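Ukthorpe Linen and Household Store
Progress report to Vorport, second period
2022-10-03

To: Tuulikki Vorport grants desk, cc Hughes

Sorry, correct that, it should read Tuulikki Vuorinen. Typed in a rush between two deliveries. Rest of it should be right.

Where we are

Store is open and has been since July. Two mornings and one late afternoon a week. Households come by referral or just walk in, we stopped asking for the letter after the first fortnight because people were going home to find it and not coming back. What they take away is a bundle: bath towels, hand towels, face cloths, tea towels, a set of bedding if we have the size. All second-hand, all sorted, washed, folded and bagged by us.

Spent so far is £2,118 out of the £2,300 for this period. Breakdown at the end. The remaining bit is committed for washing powder and the second rack.

Bundles out: 70. Target for the period was lower than that, so we are ahead, but read the bit about bedding before getting too pleased.

Sorting and folding

Most of the work is here and most of the changes too. In the first period we sorted by colour, which looked lovely on the shelf and was useless. Someone would ask for two bath towels and we'd be unfolding half the blue pile to find out what was a bath towel and what was a hand towel. Now sorted by size first, then by thickness, colour last if there is time. There usually isn't.

Every item gets opened out and pulled straight before it goes in a pile. Sounds fussy. But a towel that has been through a hot dryer a few hundred times goes out of shape, one side shorter than the other, and you can't see it in a heap. Also where things get found – a face cloth stuck inside a bath towel, odd socks, once a whole pillowcase rolled up in a bathmat. Thin spots show when you hold it up to the window. Anything thin goes in the rag sack for the garage at the end of the road, who take as much as we can give them.

Folding is still done standing up, held out between two hands, because the table is nearly always full of bagged stuff waiting to go. It works for hand towels and smaller. Bath sheets want two people or they end up on the floor and then back in the wash. We did say in the first report that we'd get a second table and we haven't, the room won't take one with the cabinet where it is. Moving the cabinet is on the list.

Terry towelling is the bulk of what comes in, plain colours mostly, and the looped sort keeps better than the velvety sort. We have more or less stopped putting out the velvety ones. They look smart and don't dry anybody.
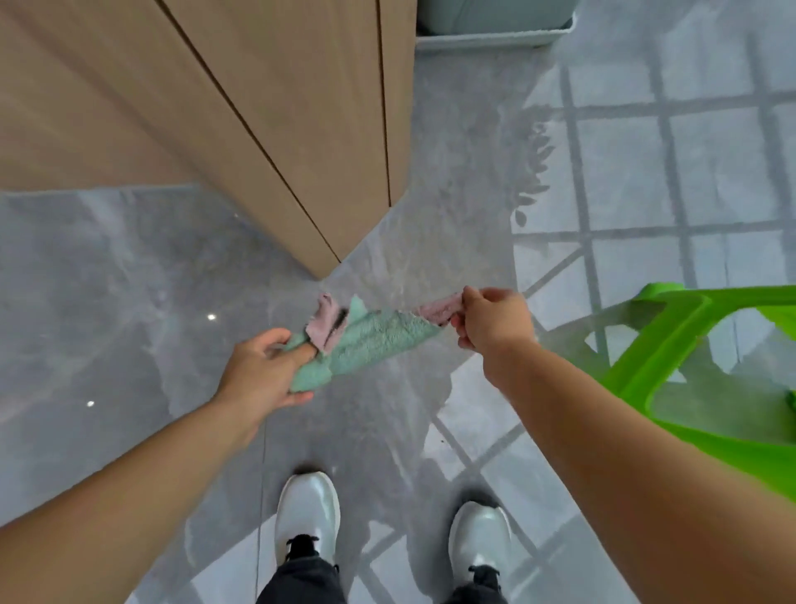
Tuulikki Vuorinen asked, when she read the draft of this section, whether small cloths should be going out tucked in with the towels at all, or kept separate so that people can pick. Her worry was that a family gets home, opens the bundle and finds they've got three pink cloths and no tea towel, and that it would be better to have a box of smalls on the counter and let everyone help themselves. She also wanted to know if we fold in thirds or in half and why it isn't the same all through the store.

Fair points both. On the smalls, we are going to try the box from next week. The reason we layered them in with the bigger towels was shelf space, a cloth folded inside a towel takes up no room at all, whereas a pile of cloths falls over if you look at it. But she is right that people don't get a choice that way. Will report back.

On thirds or half: thirds for bath and hand towels, half and half again for anything smaller. It isn't the same all through because whoever is on in the afternoon does it their own way. There is now a sheet taped inside the cabinet door. Nobody has looked at it yet as far as I can tell.

Washing

Zullix machine went in during July and has been fine. One callout, door seal, under guarantee. We run it full on opening days and overnight is not allowed under the terms for the building, so drying is what holds us up. Airers in the back. In warm weather it all went on the line outside and was done by lunch, that's over now until spring.

Have looked at a dryer. Not asking for one in this report, just flagging that the winter months will be slower and the bundle numbers will dip. If they dip a lot we'll come and talk to you about it.

No fabric softener any more. It stops towels soaking water up, and two households asked for none because of skin trouble. Saves a bit as well.

Stains: what comes out comes out. We soak once, wash once, then decide. First period we were soaking things three or four times and the sink was never free.

Bedding

The weak spot. Plenty of doubles coming in, hardly any singles, and singles is what people ask for, specially families with kids in bunks. Fitted sheets are a pain to fold and a pain to size, half have no label left. We've begun measuring and writing the size on a bit of masking tape. Slow but it has cut down the number coming back.

Of the bundles that went out, a good few had no bedding in or had the wrong size with a note saying sorry. I don't think that should be counted as a full bundle and I'd rather you knew. Hughes have said they may have end of line single sets for us, waiting on a date from them. Have chased twice.

Cot sheets ok. Pillows we don't take and the leaflet now says so in large letters, still get left them on the step.

The room

Floor is tiled and sweeps up easily, good thing too with the amount of fluff. We sweep twice on a folding day. Shelving is full to the top on one side. The low stuff is getting used now as well, which isn't great for anyone with a bad back, so plan is heavy bath sheets at waist height, hand towels above, smalls out on the counter in the box as said.

Lighting was poor and is now better, new tubes from the building people at no cost to us.

People

Rota is covered until the end of the year bar one afternoon. Training is an hour alongside somebody and then you're off. Did try a written guide but it got to 5 pages and that's too long for folding towels, so it's been cut to one side, the sheet on the cabinet door being it.

Problems, briefly

– Drying, see above.
– Single bedding, see above.
– Bags. The paper ones split when it rains. Going over to the woven sort, dearer, asking for them back.
– Donations come in lumps. Nothing for ten days then a car boot full. No answer to this one, we just stack it.
– Sign on the road still points to the wrong door.

Money

Total spent £2,118. Goes on, in order of size: the machine and fitting, powder, racks and airers, bags, printing. Receipts are in the envelope, all bar one for pegs which has gone missing, sorry. Nothing moved between headings. £182 left and spoken for.

Next period

Box of smalls on the counter, see if it works.
Cabinet shifted to the other wall, then measure again for a table.
Singles from Hughes if they come.
Woven bags in.
Winter drying, keep a note of how many loads are held over so there's something to show you.

Visit any opening morning, no need to ring first, though the late afternoon is quieter if you want to talk. Will send the missing receipt on if it truns up.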